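Table Surfaces: Kraft Paper and Tape Grids

From the Rindach workshop pages, July issue

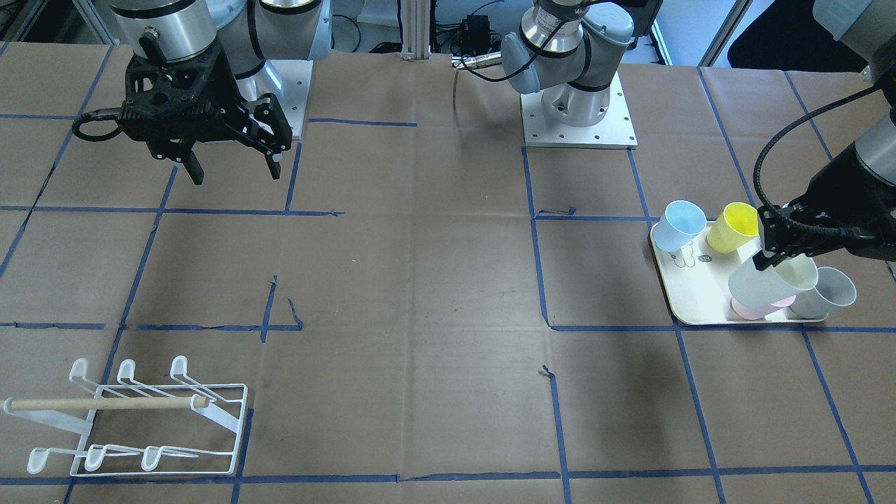
Covering a shared worktable with paper is a small job, and most of the trouble with it comes from the tape. The method below is the one in use at Rindach and, with a narrower roll, at the Goramo annex. It applies to any table where items are set out, sorted or moved between fixed positions. Brown kraft paper goes down first, then blue painter's tape in vertical and horizontal strips, giving large rectangular cells. A white rack stands at the lower left and a tray of cups on the right, so the grid has to remain readable between the two. Lines that are slightly uneven, with torn ends overlapping at the intersections, are acceptable for this kind of work. Anyone needing straight edges for measurement should draw them on the paper in pencil first and lay the tape to the pencil.

Paper

Use the heavy grade from the Ereck roll. The light grade wrinkles when a tray is slid across it and tears when the tape is lifted. Cut the sheet 3 inches longer than the table at each end, fold the excess under, and tape it to the underside. Do not tape it to the top edge, where sleeves catch it.

Unroll the sheet with the curl facing down and leave it under weights overnight if the schedule allows. Creases from folding will not come out completely. They matter only where a cup or other narrow item has to stand upright, and a crease can usually be moved out of those cells by shifting the sheet before it is fastened.

Tape

Standard one-inch painter's tape is sufficient. Masking tape from the general supply drawer leaves residue after a few days and should be kept for cartons.

Lay all the vertical strips first, then the horizontal ones. Press from the center of each strip toward the ends. Stretching the tape makes it shorten later and pull up a ridge in the paper. Tear by hand or cut with scissors; a knife used on the table goes through the sheet.

At intersections the upper strip crosses the lower one without trimming. The double thickness is small, but a light cup set on it may lean. Place items inside the cells and keep them clear of the lines.

Cell size

Cells should be larger than the biggest item that will stand in them, with room for the item to lie on its side. Cups need more space than their bases suggest. A shallow tray can cover a line, provided the same tray returns to the same place each time.

Care and replacement

Smudges are not a reason to change the sheet. Replace it when it is torn, when it has been soaked, or when a line has been patched twice. Lift the tape slowly at a low angle if the paper is to be reused as packing; otherwise roll paper and tape together and put them in the general trash, as the taped sheet is not accepted with clean paper.

Supplies

Kraft paper is on the lower shelf in the Rahman building, room 25, stock number 483. Painter's tape is stock number 542. Orders placed before noon on Thursday are filled the same day. Return part rolls with the loose end taped down.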